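How to spend a robot budget without buying a robot

Fiorella Caruso asked me in October what we would need for the second station, and I made the mistake of answering with one number. She wrote it down. She writes everything down. By four in the afternoon the number was in a spreadsheet with a heading, and I had become the person responsible for it.

So I've been doing what I should have done first, which is going back over what the first station cost us and working out where the money went. I'd like to say the answer was "on the robot". A fair bit of it was. But the robot is the part that comes with a quote, a delivery date and a man who rings you up to see how you're getting on. Everything else arrives in jiffy bags.

The quotes

We have three. Provetik's is two pages long and I understood all of it, which made me suspicious. Kimport's is longer and includes a line called "integration support (standard)", and I have now had two phone calls about what the brackets are doing there. Zallia want to visit before they'll name a price. I've met this approach before, with a kitchen fitter.

If you are comparing quotes like these, make yourself a sheet with the same rows for everyone and don't let anybody's layout talk you out of it. My rows are arms, hands, spares, mounting, software, training, delivery, and what happens in year two. That last one was blank on all the paperwork I was sent. I had to ask, and the replies took longer than the quotes did.

Spares

Last time I budgeted nothing for spares, on the grounds that the thing was new. I won't go into it. This time there's a line for fasteners, a line for cables, and a line for fingers, which I enjoyed typing into an official document.

I've also put in money for sample parts. You'd think a firm that handles sheet metal for a living would have plenty lying about, and we do, but they belong to orders. Asking production for 100 brackets you intend to handle over and over makes you very unpopular - ask for 1,000 and they want to see a signature. Buy your own and keep them in your own bin.

The frame

Seppälä did our slotted angle last time and I've no complaints. It's cheap, it bolts together, and you can change your mind about it, which we did. My only advice is to order more than the drawing says. The drawing doesn't know you're going to move everything to the left in week two.

The cloth, the paper and the clips

Now we come to the part of the budget Fiorella queried. I had a row called "table surface" with almost nothing in it, and she thought I'd left off some noughts. I hadn't. The work surface is green cloth held down with binder clips, with white paper further back for the parts to sit on. I priced up a proper machined top and then looked at what we really use.
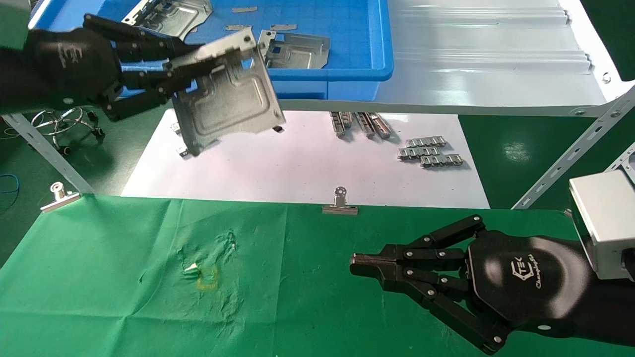 What I'm asking for

I've gone back with 4 lines where there used to be one. The first is the robot itself, from whichever of the three can tell me about year two without putting me on hold. The second is spares and sample parts together, so that they can't be cut separately. The third is framing and power, with a bit on top for the move to the left. The fourth is labelled "sundries" and covers cloth, paper, bins, clips and a chair, and I fully expect it to get more discussion than the other three combined.

Zallia are coming at half past nine on a morning I've yet to agree with them. I've told them to bring a price. If they bring a brochure I'll put it with the others, and ask Kimport again about those brackets.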